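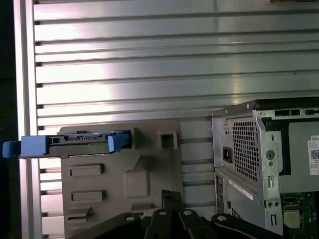 Workshop walk-through, Stollow building
Tuesday, November 12, 2024
Checked by: Eglė Paju

1. Exits clear, signs lit. OK.
2. Fire extinguishers tagged. One by the paint store is past its date. Replace.
3. Aisles at least 800 mm wide. OK, but pallets are creeping in near bay 2.
4. Stair handrail tight. Loose at the top bracket. Reported to Modik.
5. First aid box stocked. Short on burn gel.
6. Eyewash flushed. OK.

Next check in January.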